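How to Regrow a Pineapple From Its Top

I've been growing pineapples in my living room for years now, and people always ask if it's hard. It isn't! It's slow, though, so if you're the type who digs up seeds to check on them, maybe get a hobby on the side.

Start with a good fruit. You want green, perky leaves in the middle of the crown. Brown tips are fine, but give the center leaves a gentle tug and if they slide right out, put it back and try another one. I buy mine in October when the little grocery in Grundcombe has them cheap.

Now twist. Hold the fruit in one hand, grab the whole crown down low with the other (wear a dish towel, those leaves bite) and turn it like a jar lid. It should pop off with a stubby bit of stalk. My friend Janelle Lagman cuts hers off with a knife and then trims away the flesh, and hers grow too, but you have to get every scrap of fruit off or it rots.

Peel off the bottom leaves until you've got an inch of bare stalk. You might see small brown bumps under there — those are baby roots. Leave the crown upside down somewhere dry for 5 days so the cut end can seal up. I skipped this once and ended up with a mushy, smelly thing I had to carry outside at arm's length.

After that you can root it in a glass of water or go straight to soil. I like water for the first few weeks because I'm nosy and want to see the roots. Change it every couple of days. When the roots are as long as your finger, move it to a six-inch pot with cactus mix and set it in your sunniest window. Water when the top inch feels dry, and pour a little into the middle of the leaves too.

Keep it away from cold drafts. Fruit can take two or three years, and you only get one per plant, so go ahead and brag when it shows up. And eat the rest of the one you started with while you wait — mine never lasts past dinner.

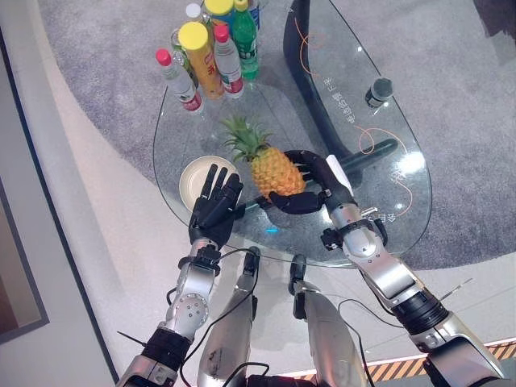
A whole pineapple with its crown still on, ready for twisting.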